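Home Explore Notifications Lists More

Nazma Dewan
Thread

Posting this here because I keep getting asked the same thing in messages. My phone lost its signal bars in December and I ended up learning more than I wanted to about the 3G shutdown in our area. This is what I found out.

Bajpai Mobile is my carrier. They sent one text about it last spring. It said older devices "may experience changes in service." My phone does 4G data, so I figured I was fine and deleted the text.

What the text left out is that my phone used 4G for data only. Every call dropped down to 3G. Once the tower in Hodville was switched over, I could still load web pages and could not make a call.

The setting you want is called VoLTE, or on some phones "4G calling" or "enhanced calling." If it's missing from your menu entirely, your phone either can't do it or the carrier hasn't approved that model.

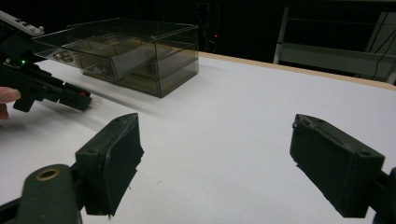 Same thing in Grellenau, one reply says, except the menu item was there the whole time and did nothing until the carrier flipped a switch on the account. Two calls to support and a restart.

Good point, and I should have put it first. Ask support if VoLTE is turned on for your line, not just for your phone. Those are two separate things on their end.

My own phone was the other case. Bought unlocked, four years old, works fine on two other networks. The carrier keeps a list of approved models and mine isn't on it. The list has 145 phones on it. I went through it twice.

The support agent told me the maker would have to send an update. The maker's help page told me to contact my carrier. I stopped there.

Emergency calls are the part I'd check before anything else. I was told that a phone with no VoLTE on this network may not reach emergency services even when it shows a signal. I keep the old phone for Wi-Fi now and don't carry it as my only one.

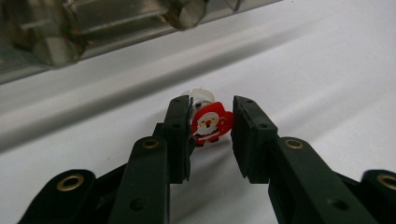

Wi-Fi calling did work as a stopgap, with the agent's help. It got me through 17 days at home. It's no use on the road between Hodville and Trornham, where I spend a good part of my week.

Coverage out there is also different from before. The old 3G signal reached down into the valley past the Trornham turnoff. The new one fades out a mile or so sooner. The carrier's map shows that whole stretch as covered - it isn't, at least not indoors.

I reported the gap through the app. Got ticket 1205 and an automatic reply. The ticket still says open.

Other things in the house that turned out to be on 3G: the tracker in my car, and my mother's medical alert pendant. Neither company wrote to us. The pendant people swapped hers at no charge when I called. The tracker is just dead.

So if you have an alarm panel, a pendant or anything else with its own SIM, call and ask which network it uses. It took some 18 minutes on hold for the pendant and it was worth it.

I bought a basic phone from the approved list in the end. Calls are fine on it. The camera is worse than my old one. I'll add to this thread if the ticket moves.

14 replies 38 reposts 96 likes

Terms Privacy Contact Back to top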